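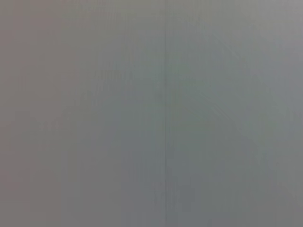

The bench that does not go home

Opinion

5 April 2021

Most of what is written about automation at work concerns the number of jobs. That number matters, and it is easy to report. It tells very little about what a shift is like once part of the work has been handed to a machine. I have spent a good part of this year at the meal preparation plant at Cakavstead, where Kinetti runs a robot arm on the tray assembly side, and the head count there has not changed. The work has.

The arm does a narrow job. It picks up bowls, places them, and moves them to the next position when they are filled. The software that plans its movements is called Osska, and the staff use that name for the whole installation, arm included. Filling, checking and lidding are still done by hand. Before February the bowls were also set out by hand, by whoever was free.

That last phrase is where the change begins. Setting out bowls was a task without an owner. People did it when they were ahead, when their wrists needed a rest from ladling, or when they wanted to stand next to someone else for a few minutes. It never appeared on a roster and it had no target. When the plant was assessed for automation it was recorded as unskilled handling, a fair description of the motion and a poor one of its use. The people on the line had been using it as a break that did not have to be asked for.

The break has now gone, and the time it took has been filled with more ladling. Output per shift is up. So are requests to change stations, and I do not think the two can be reported separately.

The second change concerns the bench. A person setting out bowls will put up with clutter. A tray left at an angle is pushed aside with an elbow, a cloth is moved, and the work goes on. The arm will cope with some of this but not all of it, and when it cannot, it stops and waits. Staff have learned to keep its area clear in a way they never kept their own. The rule is written on the wall beside the station, and it is a sensible rule. It also means that the people are arranging their space to suit the equipment, and that this work is counted nowhere. 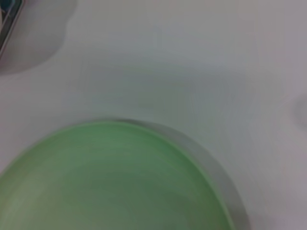
A green bowl on the white work surface at Cakavstead, with plenty of bare bench beyond it.

I have heard the tidying described as a teething problem. I doubt that. The parts of a job which machines leave behind tend to be the irregular ones: the odd item, the thing in the wrong place, the bowl that has stuck to the one beneath it. These used to be spread thinly through a shift. When the regular work is taken out, they make up a larger share of what is left. A line worker at Cakavstead now handles more exceptions in an hour than before and has fewer easy minutes between them. The job classification is the same. So is the pay rate.

Barta, the contractor that fitted the station, trained two people per shift to restart it. The training took 14 hours and was, by all accounts, good. It covered the stop procedure, the restart, cleaning, and how to read the fault list. It did not cover what to say to a supervisor who wants the arm running again before the cause of the stop has been found. That situation comes up more often than a mechanical fault does, and it falls on the same two people, who have taken on a responsibility without any authority to go with it. They can restart the arm. They cannot decide to leave it off.

There is a reasonable case on the other side. Reaching across a bench for bowls, hundreds of times a shift, is hard on the shoulders, and several of the older staff are glad to be done with it. The arm places bowls evenly, which makes filling easier. I have not met anyone at the plant who wants it removed, and I would not argue for that either. My objection is to the accounting. The gains were measured because someone was assigned to measure them, and the costs were left to be noticed by the people carrying them.

I would propose four measures, none of them expensive. Put the restart duty in the job description and pay for it. Give the trained staff the power to keep the station stopped until they are satisfied. Record the minutes spent clearing the bench as labour, in the same ledger as the output. Put back on the roster, as scheduled rest or rotation, the time that setting out bowls once gave people informally.

The last will meet the most resistance, as it hands back part of the saving. It is still the one I would start with. A plant that buys a machine to do light work has removed the light work from someone's day, and the business case should have a line for it. The Cakavstead one has no such line. Kinetti plans a second station on the lidding side, and the assessment for it is being written now, on the same form.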